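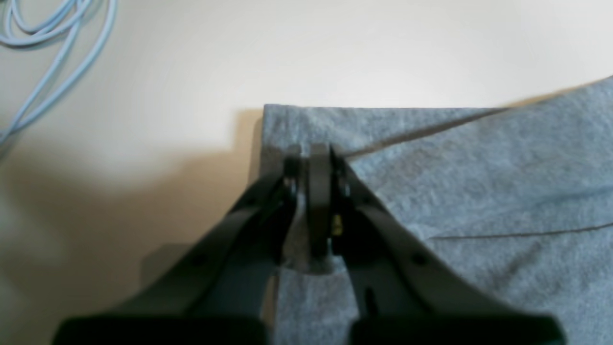 Kiltby Garment Care, Ninelness site
Folding table, monthly safety and condition check
Date of check: Nov 9, 2023
Previous check: April
Result: pass, with two items open

1. Tabletop
Surface clean, no residue: OK
No splinters, chips or raised edges: OK
Table level and steady under hand pressure: OK
Comment: Wiped with a dry cloth before the check. Light-colored tops show lint and dye transfer early. Wipe again before any white load.

2. Power and cables
Power strip off the folding surface: OK
Strip casing and plugs intact: OK
Cables clear of the folding surface: OPEN
Comment: Light gray cable coiled on the right side of the table, beside the shirt. Move it off the top and hang it on the wall hook. Black cables behind the back edge are tangled. Separate and tie them at the next shutdown. Do not tie power and signal cables in one bundle.

3. Floor and access
Aisle clear on the operator side: OK
Mat flat, corners not lifted: OK
Stop switch reachable from the front: OK
Comment: Mat is the Lukanden type, replaced in April. No wear so far.

4. Lighting
All fixtures working: OK
Comment: Lamp hours at 3,000. Planned change at 4,000.

5. Test garment
Short-sleeved T-shirt, heather gray knit
No pins, tags or hard objects in the fabric: OK
Seams sound at shoulder, sleeve and hem: OK
Laid flat before first fold: OPEN
Comment: Shirt spread at an angle to the table. Bottom hem turned under and bunched along the right side, one sleeve end folded over. Straighten the hem first, then open the sleeves, then smooth the body toward the hem. A hem left turned under gives a thick edge in the finished fold and the stack will lean.

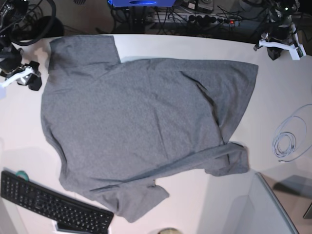 Does a shirt have to be square to the table edge before folding?
It should be close to square. A small angle can be corrected at the first fold, but a turned hem has to be opened by hand beforehand.

6. Stacks and storage
Maximum 18 folded shirts per stack: OK
Stacks at least 11 inches from the back edge: OK
Holst bins closed and labeled: OK
Comment: One bin label is faded but readable. Reprint with the next batch.

Open items
2, cables: clear the top before the next shift, tie the rear cables at shutdown.
5, layout: repeat the lay-flat step and record the result on the next sheet.

Keep this sheet with the table log.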